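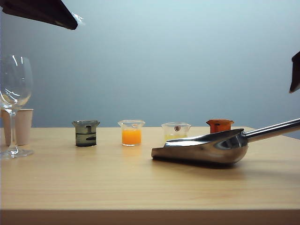 The table at Doležal, January.

Cusum had one song left to finish and no drummer. Again.

Florence Bélanger took the call on the stairs, one boot on. Miloslav was shouting over something, a kettle or a bus.

"He's gone to Jellora."

"Since when?"

"Since lunch. They've got a tour. They've got a van with heating, Flo."

She sat down. Sokance wanted the split record by midnight, two songs from Jellora on one side, two from Cusum on the other, 100 copies on green vinyl, and now the same man would be drumming on both sides. If he drummed on theirs at all. One of their two songs had no drums. It had a guide click and Miloslav humming where the bass should go.

"Come over," he said. "Bring the little tape machine."

She brought the tape machine. She forgot the power supply, went back, missed the train, got the next one standing up with the thing against her chest like a baby. Thirty-some messages from Sokance. She read 2 of them.

The studio was called Doležal because that was the name on the buzzer and they had never changed it. Second floor, over a shoe repair. Cold. Miloslav Skála in his coat and a hat, headphones over the hat, playing the same four bars of organ.

"Listen to this," he said.

She listened. It was slow. It had been 100 beats a minute when she left it and now it was, what, half?

"Fifty-two," he said. "I turned it down. Nobody has to drum at 52. You can just sort of – wait."

"It sounds like a funeral."

"Yes but a nice one." 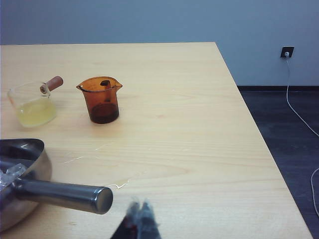

She plugged in. Took her gloves off, put them back on, took one off. He counted her in with his chin. She sang it low becuase it was slow, and because the people downstairs had complained, and somewhere in the second verse she stopped waiting for the snare. She had been waiting for it for a year, probably. All those songs with her leaning back on him, and him looking at his phone between takes.

The tape ran out before the end.

"Again?" said Miloslav.

"No. What time is it?"

"Ten past eleven."

"Did you get it?"

"I got most of it."

They played it back. The organ wobbled. Her voice came in too early on the last chorus and then there was a clunk and nothing, just the reel flapping around. About 30 seconds short of where the song was supposed to stop.

Miloslav took off the headphones, then the hat. His hair was flat on one side.

"We could fade it," he said.

"Don't you dare fade it."

He typed the email with two fingers. Sokance wanted a title and credits. Organ, Skála. Voice, Bélanger. Drums – he looked at her.

"Leave it blank," she said.

"They'll think we forgot."

"Put his name on the other one. That one he did play."

He put it. He spelled it wrong, and she saw, and she let him hit send. Then she went to look for her other glove, wich was in the hall, on the radiator that didn't work.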